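# Skekgate Appeals Dataset

Text and outcome records for personal crowdfunding appeals: medical bills, funerals, weddings, home moves, tuition, new kitchens. Each row is one appeal with its stated purpose, target, running time and amount pledged.

Last revised March 15, 2023.

## Contents

The release holds 1,635 appeals in `appeals.csv`. Of these, 134 were withdrawn by the organiser before closing. They are kept, with `status` set to `withdrawn` and `pledged` left blank.

Sources are two donation sites, Ollar and Brotero. Ollar lets an organiser keep whatever is pledged. Brotero returns all pledges if the target is missed. Do not pool the two without using the `site` column – the totals mean different things.

## Fields

- `appeal_id`: unique within a site, not across sites
- `site`: `ollar` or `brotero`
- `purpose`: one of 7 codes, listed in `codes.csv`
- `target`, `pledged`: whole pounds
- `days_open`: counted from first publication, including pauses
- `body`: appeal text as first posted, later edits ignored
- `relation`: organiser's stated link to the person receiving the money (`self`, `family`, `friend`, `other`, `unstated`)

## Purpose codes

Codes were assigned by hand from `title` and `body`. An appeal with two purposes takes the one given the larger share of the target. Where no split is stated, the first purpose mentioned is used. Household appeals (`home`) cover rent deposits, repairs and furnishing, down to plates and pans for a first flat. 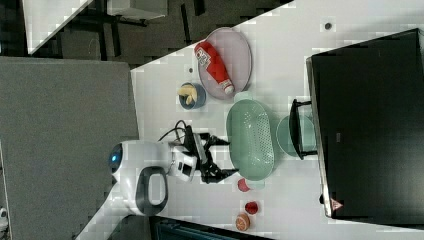 ## Cleaning

Names, street addresses and phone numbers in `body` were replaced with tags. Town names were left in. Emoji were removed, line breaks were kept. Amounts in euros were converted at the rate on the closing day – the original figure is in `target_raw`.

Duplicate appeals were matched with the Fröhlich script in `tools/`. It compares the first 1,000 characters of each body and flags close pairs for a manual check. Shorter bodies are compared whole.

## Known problems

- Offline gifts are included in `pledged` on Ollar but not on Brotero.
- `relation` is self-reported and was not checked.
- Wedding appeals from September are under-represented, owing to a gap in collection.
- Some targets were raised while the appeal was open. Only the final target is stored.

## Use

Suitable for work on wording, target size and purpose. Not suitable for judging whether any one appeal was genuine. Please do not try to restore removed names.

Report errors by opening an issue with the `site` and `appeal_id`.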